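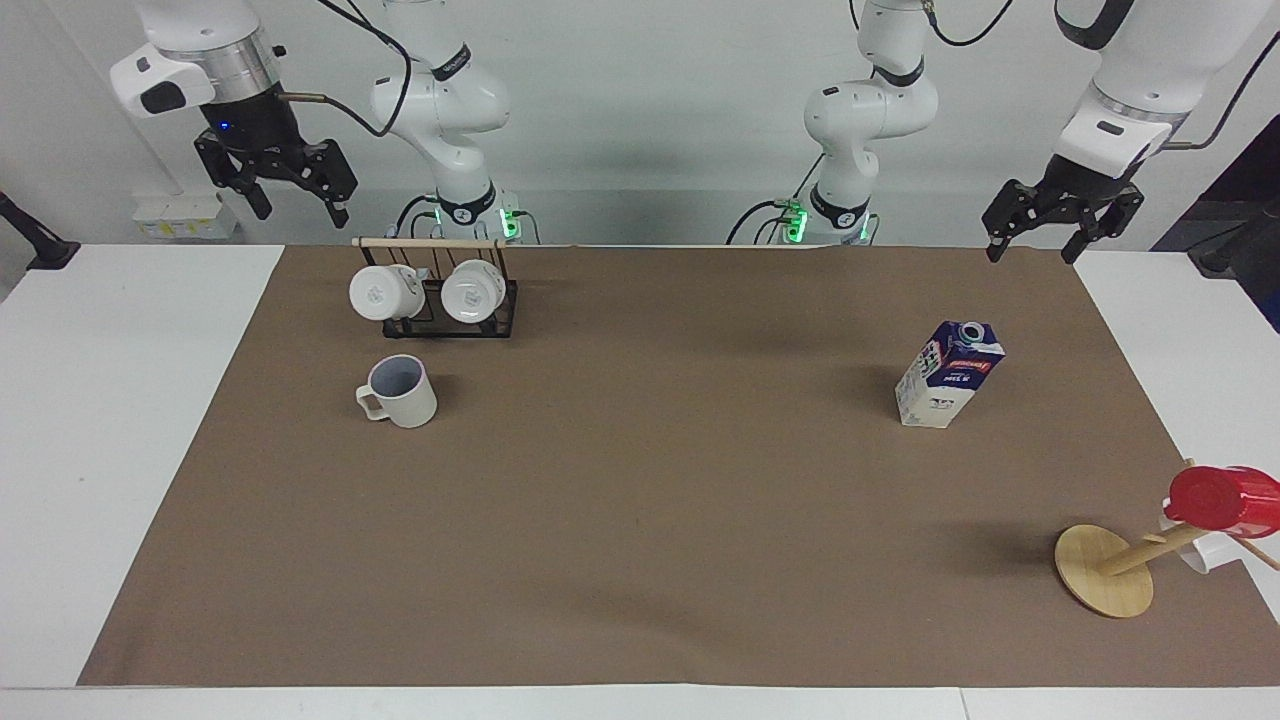
**Nov 28, 2023** - The mug rack that Tiltine has been working on since April is going on sale this week, and the first place to stock it will be the company's own shop on Drekevus Street. The rack has a black metal frame with a long wooden dowel across the top. It is meant for small kitchens and for office break rooms where the cupboards are already full.

Rimantas Venckus, who started Tiltine and still draws most of its products, said the idea came from complaints about shelves.

"People stack mugs, and then the one they want is at the bottom of the stack," he said. "Hanging them up is old news. I wanted a rack you can pick up and move to the sink, and then move back."

The dowel is longer than the frame and sticks out past it on both sides. Early versions had a dowel cut flush with the metal. Venckus said testers kept grabbing the frame to carry those, and the mugs knocked together. With the longer dowel, they took hold of the ends.

Mugs hang from the rack with their bottoms facing out, so whatever is printed on the base can be read from across the counter. That suits offices, where staff often mark their own cups underneath. Venckus said he had not planned it that way, but two of the companies that tried the rack brought it up.

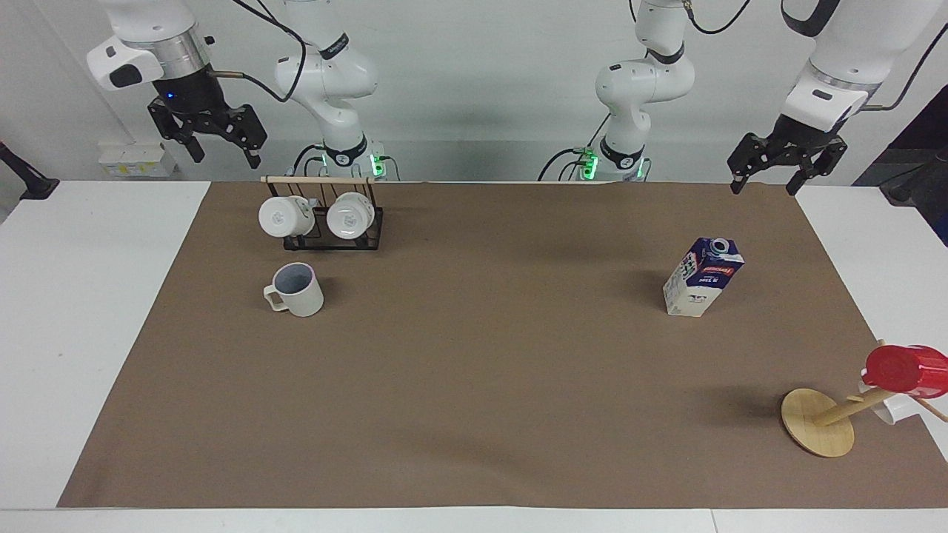
*Two white mugs on the Tiltine rack.*

The first run is 847 racks. Of those, 700 will be sold through the Drekevus Street shop and by mail, and the rest are set aside for Heo, a kitchen supply store that placed an order over the summer. Heo plans to put them out with its dish towels and drying mats once its holiday displays come down.

The frames are bent and coated by Pinix, a metal shop that also makes Tiltine's towel bars. The dowels are cut and sanded in the Tiltine workshop and left without varnish. Venckus recommends wiping them with a little mineral oil when they start to look dull. The rack should not go in the dishwasher.

A small amount of assembly is needed. The frame and the dowel are packed separately, and Venckus said putting them together takes 5 minutes with the screws in the box. Spare dowels will be sold on their own.

The company looked at a wall-mounted version too - a sample hung in the shop for part of the summer - but it has been put off. Venckus said too many customers rent and did not want to drill.

Racks bought in the shop can be returned within nine weeks if they have not been oiled. Mail orders ship in the order they come in, and people who signed up for the waiting list will be contacted first.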